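Sperrmüll, Keller, zweiter Versuch

Samstag, 27. April

Seit Anfang des Jahres wollte ich den Keller ausräumen. Im Februar habe ich einen Karton hochgetragen und wieder hinuntergestellt. Jetzt ist der Sperrmüll für Mai angemeldet, und damit gibt es einen Termin, an den ich mich halten muss.

Brunberg verlangt inzwischen eine Liste. Man trägt online jedes Stück einzeln ein, Schrank, Matratze, Regalboden. Bei 10 Positionen ist Schluss, danach braucht man eine zweite Anmeldung. Ich hatte den alten Schreibtisch zuerst als ein Stück eingetragen, dann habe ich gelesen, dass zerlegte Möbel nach Teilen zählen. Er bleibt also bis zum Abholtag zusammengebaut.

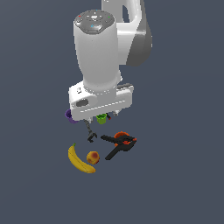
Weißer Arm, dunkelgrauer Hintergrund.

Am meisten Zeit kosten die Papiere. Zwei Umzugskisten voll, teilweise noch aus der ersten Wohnung. Kontoauszüge, Nebenkostenabrechnungen, die Bedienungsanleitung einer Waschmaschine, die ich vor sieben Jahren verkauft habe. Ich habe mir angewöhnt, pro Abend einen Ordner durchzugehen. Steuerbescheide behalte ich alle, Lohnabrechnungen auch, bis die Rentenversicherung den Verlauf bestätigt hat. Kassenbons sind ohnehin verblasst und kommen weg.

Dann die Sachen, die noch gut sind. Das Fahrrad hat Kwesi Tetteh genommen, die Bücher liegen zum Teil im Schrank an der Haltestelle. Für die Wanderschuhe habe ich eine Anzeige aufgegeben und drei Nachrichten bekommen, zweimal »Letzter Preis?« und einmal gar kein Text. Danach habe ich sie ins Sozialkaufhaus gebracht. Dort nehmen sie Geschirr nur dienstags an, deshalb stehen die Teller noch im Flur.

Ein Regal bleibt im Keller, das aus Metall. Unten kommen die Winterreifen hinein, darüber Werkzeug und Farbe. Die Wand dahinter ist an einer Stelle feucht, das muss ich der Hausverwaltung noch schreiben. Bis dahin steht das Regal eine Handbreit davor.

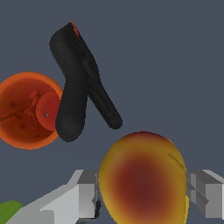 Ohemaa Kpodo schreibt, sie würde die Papiere auf keinen Fall abends durchsehen, nach der Arbeit werfe man entweder alles weg oder gar nichts. Sie habe sich dafür zwei Vormittage freigenommen und sei fertig geworden. Außerdem solle ich die feuchte Stelle fotografieren, bevor ich der Verwaltung schreibe, und ein Lineal danebenhalten.

Das mit dem Lineal mache ich. Freie Vormittage habe ich vor dem Termin keine mehr, es bleibt also bei einem Ordner am Abend. Die zweite Kiste ist noch zu.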